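Sorting and Storing a Play Food Set

Play food wears out slowly and gets lost quickly. Most sets that look ruined only need a wash, a sort and a container that fits. The procedure below is written for hard plastic and vinyl pieces of the kind sold for play kitchens, preschool corners and waiting rooms. A set of 36 pieces takes one person an afternoon, most of it drying time.

What you need

A white or light-colored table, cleared
A dishpan or sink with a stopper
Mild dish soap
A soft toothbrush
Two cotton towels
Rubbing alcohol and cotton swabs
A permanent marker with a fine tip
Shallow bins with straight sides
Card stock for labels

A light table surface is worth having. Hairline cracks and worn paint on yellow and orange pieces are hard to see against wood grain. If you only have a dark table, put down a plain white sheet, pulled tight and taped at the corners.

Step 1. Empty everything out

Bring every container to the table and tip it out. Include the play kitchen's oven, refrigerator and sink, which usually hold a few pieces, and check inside toy pots. Don't sort straight from the old bins. Pieces at the bottom get skipped and go back dirty.

Spread the food into a single layer. If the set is large, work in batches and finish one batch before starting the next. Leave one end of the table clear for finished groups.

Step 2. Pull out what does not belong

Remove blocks, doll shoes, crayons, game pieces and anything made of paper. Put these in a box on the floor and deal with them later. Real food crumbs go in the trash.

Set aside any piece made of wood, felt or foam. These can't be soaked and are covered in Step 5.

Step 3. Make the first sort

Sort by food type. Color is a poor guide at this stage, as the same yellow is used for fruit and vegetables alike. Four groups are enough for most sets: fruit, vegetables, bread, and everything else.

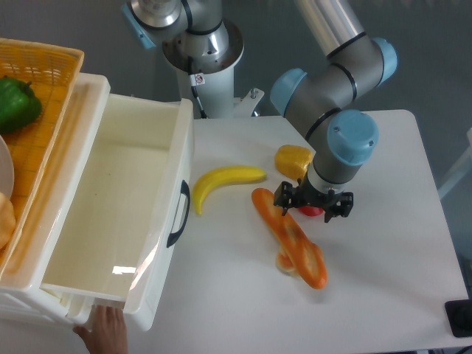

Bananas go with fruit and bell peppers with vegetables, whatever a botanist would say. Tomatoes can go in either group, provided the label matches. The usual choice is vegetables, where children tend to look for them when making a salad. A baguette goes with bread, and so do rolls and slices. Look under the long pieces while sorting. Small bread in a pale color disappears easily beneath a larger loaf.

Once the groups are set, put a slip of paper in front of each with the group name on it. Anyone helping can then work without asking.

Step 4. Inspect

Take each piece in turn and check the following.

Seams. Hollow plastic food is often molded in two halves. Press gently on both sides of the seam. If it opens, the piece will take in water and should not be soaked.

Vent holes. Soft vinyl pieces often have a small hole in the base. Squeeze the piece over a paper towel. Discard it if dark specks or discolored water come out.

Size. Small fruit needs attention if children under three use the set. Test each small piece in a choke test cylinder. Remove any piece that fits entirely inside.

Surface. Sharp edges, flaking paint and tooth marks deep enough to catch a fingernail are reasons to throw a piece away.

Step 5. Wash

Fill the dishpan with warm water and a small squirt of dish soap. Hot water can warp thin plastic. Wash one group at a time so the sort is not lost.

Use the toothbrush on scored crusts, stem ends and the creases of peppers. Rinse under running water and lay the pieces on a towel.

Pieces with open seams or vent holes are wiped with a damp cloth and kept out of the pan. Painted wood gets the same treatment and is dried at once. Felt can be hand washed in cool water if the label allows it. Foam is usually not worth saving once it is dirty.

Remove ink and crayon with a swab dipped in rubbing alcohol. Try the swab on the underside first. If color comes off, stop and use soap only.

Step 6. Dry

Leave the pieces on a dry towel for at least 4 hours and turn them once. Stand curved pieces on edge so water runs out of the hollows. A piece that rattles or sloshes is still holding water and should be left out overnight. Do not use a hair dryer.

Step 7. Choose the bins

Measure the longest piece before buying anything. In most sets it is the baguette, and a bin that is too short forces it to stand upright, where it gets pulled out and dropped. The bin should be longer than the longest piece and no deeper than 9 inches. Deep bins get dumped on the floor.

The shallow Bromenby bins used for our last sort have straight sides and stack without lids. Viltus makes a similar one with rounded corners that holds slightly less. Either will do. Avoid fabric baskets for pieces with stems or points.

Step 8. Label

Cut one card per bin. Write the group name and draw or glue on a simple outline of one item for children who don't read yet. Fix the card to the short side facing out.

If the set is shared between rooms, mark each piece on the underside with a single letter. Let the ink dry before the piece goes in the bin.

Maintenance

Wipe down the pieces in daily use every Friday. Repeat the full wash once a month in a classroom, or every few months at home. Keep one empty bin for pieces that need cleaning or repair, and store it out of reach of the children.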